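Bench notebook, February
Power supply repair, Mackay bench unit no. 38

Unit back from the teaching lab with the note "hums, drops out under load". Aminu Jibrin had already swapped the fuse. Mains side checks out. Ripple on the 20 V rail is far too high, worse once the case warms up.

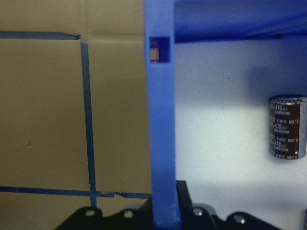
Teardown, 10.40

Lid off, six screws, one of them cross-threaded. Main reservoir capacitor has a slightly domed top. Out of circuit it reads 3,667 µF against a marked 4,700, and the ESR is poor. The two smaller ones beside it are fine, left alone. Bridge rectifier tested good on all four legs.
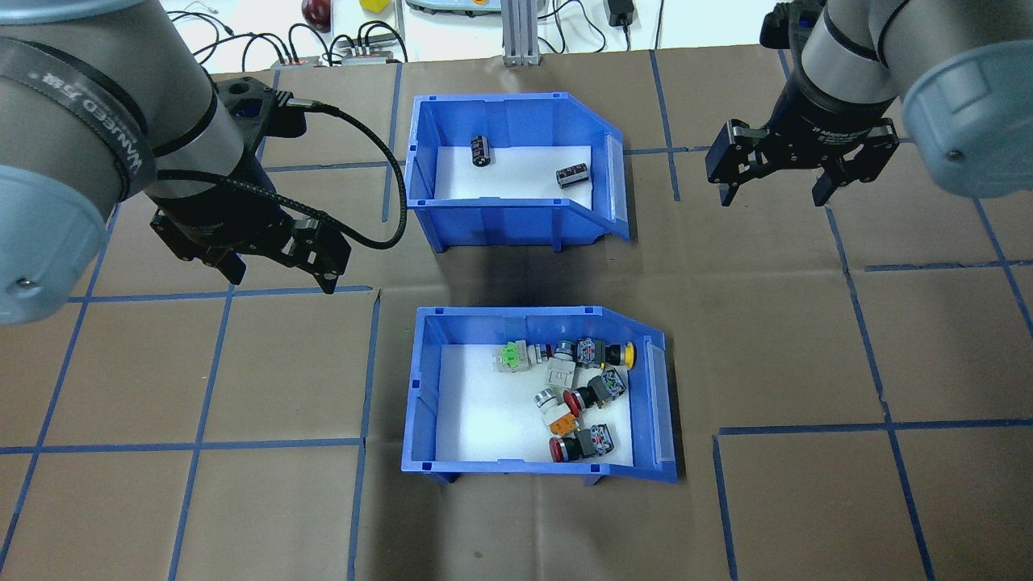 Loïc thinks the fan is the real cause. It was clogged and only just turning, so the capacitor has been sitting in hot air for a long time. Cleaned it, one drop of oil, spins freely now. Ordered a spare from Malletti anyway.

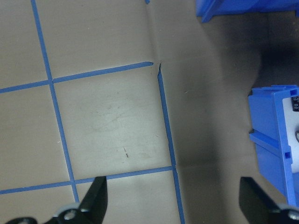 New capacitor fitted after lunch, 105 degree type, same lead spacing. Had to wick the old pads twice, the ground side sinks a lot of heat. While I was at it I decided to sort the repair shelf, which has been a mess since Torbjørn's clear-out. Blue tape in squares, the same as on the work surface, one square per job. It tears raggedly, so cut it with a knife. Cayetano wants the job number written on the tape itself.

Retest, 15.15: ripple down to normal at full load. Left it running into the dummy load.
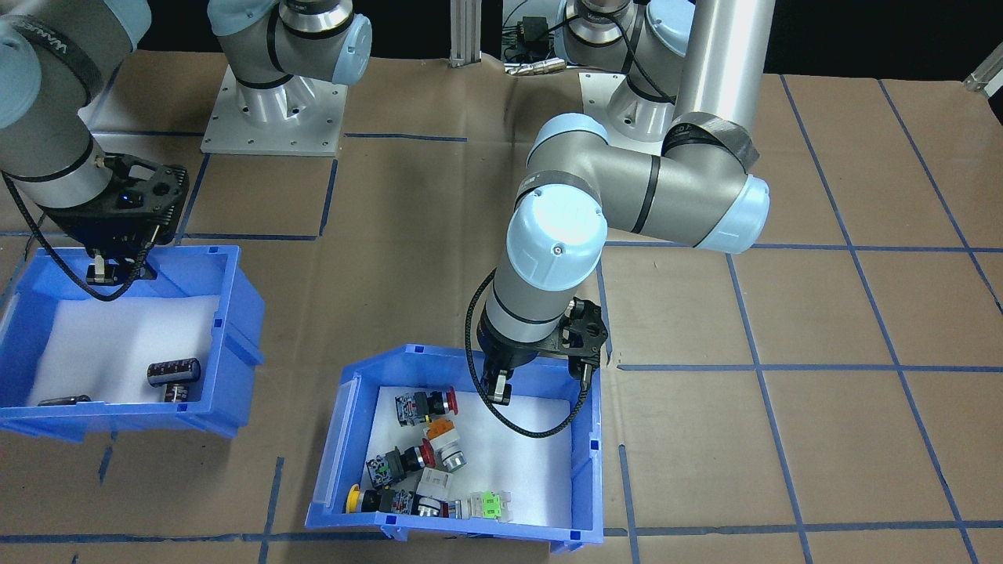 Still drifts a little when cold, 128 mV over the first few minutes. Suspect the trimmer. Dagim has a multi-turn one in the Zusen drawer, will try that before it goes back. Do not sign off yet.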